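Inicio | Foros | Comercio exterior y logística | Transporte fluvial | Normas | Buscar

Foro: Transporte fluvial y puertos interiores
Tema: ¿Merece la pena pasar los contenedores por barcaza desde Marnmont?
Abierto por barlovento_sur, 01/06/2024

barlovento_sur
Buenas a todos, y perdonad de antemano el tocho, que yo cuando me pongo a escribir no sé parar. Llevo las exportaciones de una empresa pequeña de cerámica de mesa y hasta ahora hemos sacado todo por carretera: camión hasta el puerto de mar, entrega en terminal y a rezar para que no haya cola. En abril nos llamaron de Prarkska para ofrecernos el servicio de barcaza desde el muelle de Marnmont, con enlace al buque oceánico. El precio por contenedor nos sale bastante mejor (unos 300 euros menos por cada cuarenta pies, que para nosotros es un mundo), pero me da miedo el plazo. El comercial, encantador, eso sí, me habló de "ventana de salida flexible" y todavía no sé si eso es bueno o malo para mí.

¿Alguien lo usa de forma regular? Me interesa sobre todo qué pasa cuando el río baja flojo, y quién paga si la barcaza llega tarde y el buque ya se ha ido. ¡Gracias por adelantado!

muelle_14
Hola, barlovento, bienvenido al club de los tochos. Nosotros llevamos tres años sacando por Marnmont y no volvería a la carretera salvo para urgencias. Te cuento cómo lo hacemos, por si te sirve.

Reservamos el hueco con dos semanas de margen y entregamos el contenedor en el muelle cuatro días antes de la salida. Parece mucho, ya lo sé, y al principio en mi casa se llevaban las manos a la cabeza, pero ese colchón es el que te salva cuando hay niebla o cuando la esclusa de Hulme está de mantenimiento. 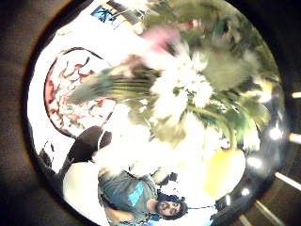

Lo otro que hacemos es pedir siempre un único conocimiento de embarque para todo el trayecto, río y mar juntos. Si contratas los dos tramos por separado, el del río te dirá que él entregó y el del mar te dirá que no le llegó, y tú en medio con el cliente al teléfono. Con un solo documento hay un solo responsable. Nos cuesta algo más de gestión, y lo pago con gusto.

Del caudal te digo que en verano cargan menos peso por barcaza y aplican un recargo. Pídeles la tabla por escrito antes de firmar nada.

tara_y_bruto
Pues yo siento llevar la contraria, y lo hago con todo el cariño a muelle_14, que me ha sacado de más de un apuro en este foro, pero a mí la barcaza me salió cara. Exportamos maquinaria agrícola usada, pocas unidades y pesadas, y cada vez que el nivel bajaba nos dejaban para la siguiente. La siguiente era una semana después. Dos veces perdimos el buque y las dos veces pagué yo el almacenaje en la terminal marítima, porque en las condiciones ponía que la hora de llegada era "estimada".

Además está el asunto de la devolución de vacíos. Si tu naviera no acepta el vacío en Marnmont, lo tienes que traer por carretera igual y ya me contarás dónde queda el ahorro. Haz los números con el viaje completo, barlovento, ida y vuelta, y mete también la manipulación en el muelle, que en la primera oferta a mí no me la pusieron.

esclusa_abierta
Yo creo que los dos tenéis razón y que depende muchísimo del peso y de la regularidad. La cerámica pesa lo suyo pero es carga tranquila y no caduca. Con maquinaria suelta entiendo perfectamente el disgusto.

Un detalle que no veo comentado: el trincaje dentro del contenedor. La gente piensa que el río es más suave que la carretera, y navegando lo es, pero en cada transbordo tienes un par de movimientos de grúa más. Nosotros mandamos vidrio y desde que pasamos al fluvial ponemos bolsas de aire entre palés y cantoneras de cartón en todas las alturas. Alguna pieza se rompe de todos modos, como siempre.

muelle_14
Tara, lo de la hora "estimada" es verdad y es lo peor del contrato tipo. A nosotros nos lo cambiaron por una cláusula de siguiente buque sin coste de almacenaje, pero hubo que pedirlo tres veces y movemos volumen. Con menos de 100 contenedores al año no sé si te lo dan, la verdad. Por probar...

En lo del precio no estoy tan de acuerdo. Con las subidas de peajes de este año, el camión ya no es lo que era, y en nuestra ruta la diferencia se mantiene aun sumando la manipulación.

tara_y_bruto
Volumen, ahí está la madre del cordero. Al grande le cambian la cláusula y al pequeño le mandan el PDF. Yo movía treinta y pocos y ni me contestaban al correo. ¿Cuántos mueves tú, barlovento? Porque el consejo cambia por completo.

barlovento_sur
¡Madre mía, qué lujo de respuestas! Movemos sesenta y tantos al año, casi todos al mismo destino y con salidas bastante repartidas, menos el pico de otoño, que es una locura. Lo de los vacíos no se me había ocurrido ni de lejos. He escrito a la naviera esta mañana y me dicen que en Marnmont aceptan vacíos de cuarenta pies, pero los de veinte no, así que tendré que hacer la cuenta aparte.

Mi idea ahora es probar con cuatro o cinco contenedores antes del verano, de los clientes con más paciencia, y dejar el camión para el resto. Le he preguntado también a Cletis, el transitario con el que trabajamos de siempre, y me dicen que pueden emitir ellos el documento único. ¿Qué les pediríais por escrito, exactamente?

esclusa_abierta
Me parece muy sensato empezar así. Yo les pediría esto, y lo pongo en lista que se lee mejor:

1. Tarifa completa por contenedor, con la manipulación en los dos muelles y el recargo por caudal bajo, indicando a partir de qué nivel se aplica.

2. Hora límite de entrega en Marnmont y días libres de almacenaje, tanto allí como en la terminal marítima. Que quede claro si cuentan los festivos, que a mí me cobraron uno y todavía me acuerdo.

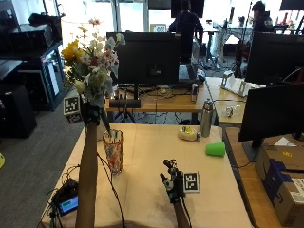

3. Qué pasa si se pierde el buque por retraso de la barcaza: quién reserva el siguiente, quién paga la espera y en qué plazo te avisan.

4. Peso máximo por contenedor en temporada baja, con el embalaje y la tara incluidos.

5. Quién hace la declaración de peso verificado y a qué hora cierra. En el fluvial cierra antes que por carretera y pilla a mucha gente la primera vez.

tara_y_bruto
Buena lista. Añadiría el precinto: que anoten el número a la entrada del muelle y otra vez al pasar al buque. Y haz fotos al cerrar las puertas, siempre. Sigo pensando que para el pico de otoño deberías quedarte con el camión, pero para probar en primavera no me parece mal, fíjate lo que te digo.

muelle_14
¡Anda, si al final te vamos a ver otra vez por el río! Barlovento, cuando tengas la oferta de Prarkska, si quieres pégala por aquí sin datos del cliente y la miramos entre todos. Y pregunta si la salida de mitad de semana sigue parando en Hulme, porque con parada pierdes casi un día.

barlovento_sur
Hecho, se lo mando todo esta tarde a Cletis y en cuanto me contesten lo cuelgo. Muchísimas gracias a los tres, de corazón.

Temas relacionados
- Recargo por caudal bajo: ¿cómo os lo calculan?
- Devolución de vacíos de veinte pies en puertos interiores
- Esclusa de Hulme: avisos de mantenimiento
- Peso verificado en transporte fluvial, dudas de principiante
- Conocimiento de embarque único o por tramos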